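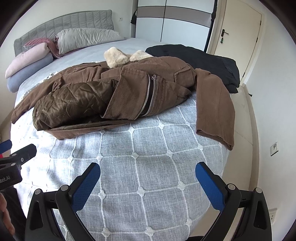

rleone_72
How long should I wait before washing a new cotton bedspread with a printed pattern?

ubaldo_f
Wash it before the first night. Cold water, short cycle, hang it up out of the sun.

rleone_72
The label on mine says 30 degrees. The one from Rizzi I had before faded after 6 washes, so I'm careful now.

Dal Bello R.
I disagree with washing first. The finish from the factory keeps dust off for a while. I leave mine alone until January and then do it once.

ubaldo_f
That finish is the reason people itch. Wash it.

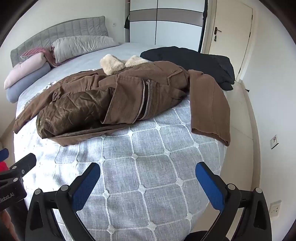 omessina
Fading depends on the print more than the water. Dark prints on a light ground go first, and mine from Purndale went in one summer. A white pattern on pale blue-grey, like the lattice with the little four-petal flowers on this one, has less color to lose, so I would wash it and not worry. Keep it away from bleach.

Dal Bello R.
Pale ones show every coffee stain though.

omessina
True — I keep 2 and swap them.

rleone_72
OK, cold wash tonight. Does anyone use vinegar in the rinse?

ubaldo_f
Half a cup. The smell goes when it dries.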